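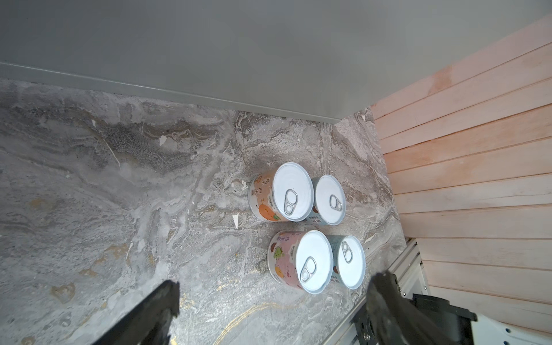
Casura (two-arm planner)

Casura is a planning and control program for pairs of robot arms that share one work area. I've kept this entry going on the Lasell wiki since the first release, and I use the thing most days, so expect a few opinions mixed in with the facts (edits welcome, as ever!). It takes pictures from the wrist cameras and any fixed cameras, works out where the objects are, decides which arm should go for which one, and sends both arms their paths.

History

Devendra Nishad wrote the first version as a plug-in for Lasell, the older toolkit that this wiki is mostly about. Back then it could only move one arm while the other sat parked, which made for some very long afternoons. Casura 2 came out in September, dropped the plug-in layout and plans for both arms together. Old Lasell config files still load, although you'll get a wall of warnings about joint names. I just let them scroll past.

How it works

There are three parts, and they run as separate processes. Esposito is the perception side. It finds objects in each camera view and merges the results into a single list, with a position and a confidence score for each entry. Trandon is the planner proper. It keeps a model of everything fixed in the cell — walls, rails, posts, baskets, whatever you've measured and typed in — and searches for paths that keep the arms clear of all that and of each other. The third part never got a proper name. Everybody calls it the runner, and it feeds joint targets to the arms and listens for stops.

They talk over a local socket, port 2105 by default. If you already have something on that port the runner starts up quite happily and then does nothing at all, so check there first before you start pulling cables out.

Cans and other awkward things

Tins are the standard test for Esposito, and they're harder than they look. A wrist camera coming in low sees a lot of pale lid and only a slice of label, and when the cans touch, their rims run together into one bright blob. Ring pulls throw off little glints as well, and older models liked to report those as separate objects.

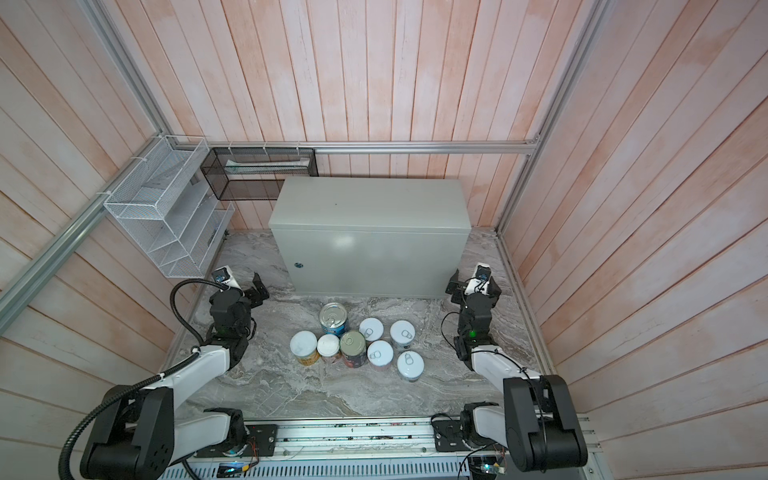
A two-arm cell with cans grouped in front of a metal cabinet.

The fix in version 2 was to fit a circle to each lid first and only then look at the label. Where one can hides another, Esposito holds on to its last good guess for up to 20 frames before dropping it. You can raise that with the hold setting, but I wouldn't go far, as you end up with ghost cans that Trandon politely steers around for ages.

Sharing the space

Each arm gets a home zone, and there's a shared zone in the middle that either can ask for. The request is a simple lock: one arm takes it, the other waits or picks a different target. I grumbled about this when it came in (it sounded terribly slow), but in practice the planner reorders the jobs so that waits are short.
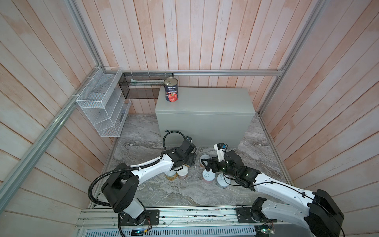 The lock does have one weak spot, and that's height. Zones are drawn flat on the worktop, so anything stood on top of a cabinet or a shelf belongs to whichever zone lies under it, even if only the other arm can comfortably reach it. For now you add a raised zone by hand in the cell file. Devendra has a branch that works these out from the cell model and I've had it running on and off, with decent results on boxes and poor ones on wire racks, where the mesh confuses the depth.

Settings people ask about

approach_angle: how far the gripper tilts on the way in, in degrees. 90 means straight down. Lower it if the fingers keep catching on neighbouring lids.

zone_wait: how long an arm waits for the shared zone before picking another job.

replay: saves the camera views and plans from a run so you can step through them later. It eats disk space like mad, but please switch it on before you file a bug.

See also

Lasell
Esposito model list
Trandon cell file format
Wrist camera calibration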